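Pulseras de cuentas: materiales y desgaste del hilo
Trabajo de Mitra Esfahani, asignatura de Materiales

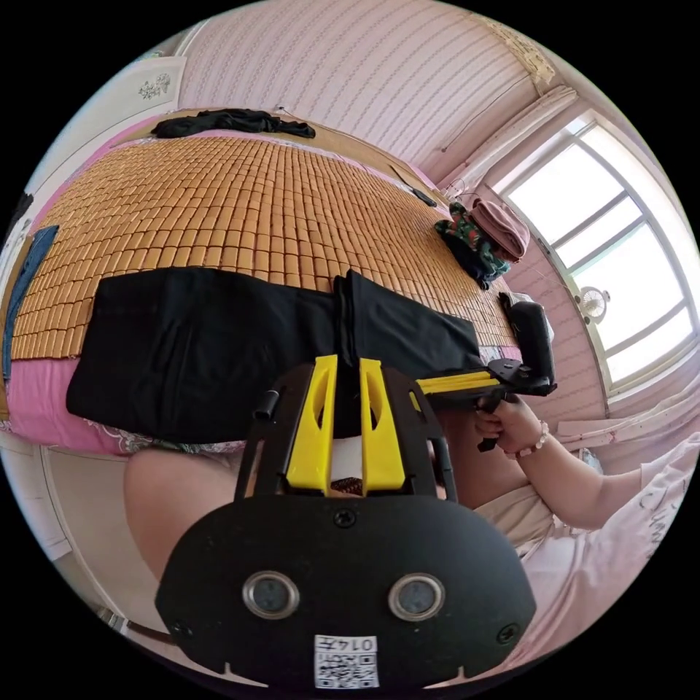 El objetivo del trabajo era comparar el hilo elástico y el cordón de nailon en pulseras de uso diario. Muchas se rompen por el nudo y casi nunca por la cuenta, y quería comprobar si el tipo de hilo influye. Elegí el modelo de una sola vuelta, parecido al de cuentas rosa pálido y blancas que se ve en la muñeca de la foto, por ser fácil de repetir.

Preparé 5 pulseras con cada hilo. El elástico era de la marca Clirkura y el nailon de Kemora. Todas se cerraron con nudo de cirujano, sin pegamento. Cada pulsera se estiró 60 veces sobre un cilindro de madera - el mismo para todas - y después se midió el diámetro interior con una regla.

Resultados
En el elástico cedieron 3 nudos y las otras pulseras quedaron 2 mm más anchas. En el nailon no cedió ningún nudo, pero ponerse la pulsera cuesta más y hay que dejarla holgada desde el principio.

Limitaciones
La muestra es pequeña y no se probó el efecto del agua ni del jabón. Tampoco se controló la fuerza al apretar los nudos. En mayo repetiré la prueba con una gota de pegamento en el nudo y cuentas de vidrio, que tienen el borde del agujero más cortante.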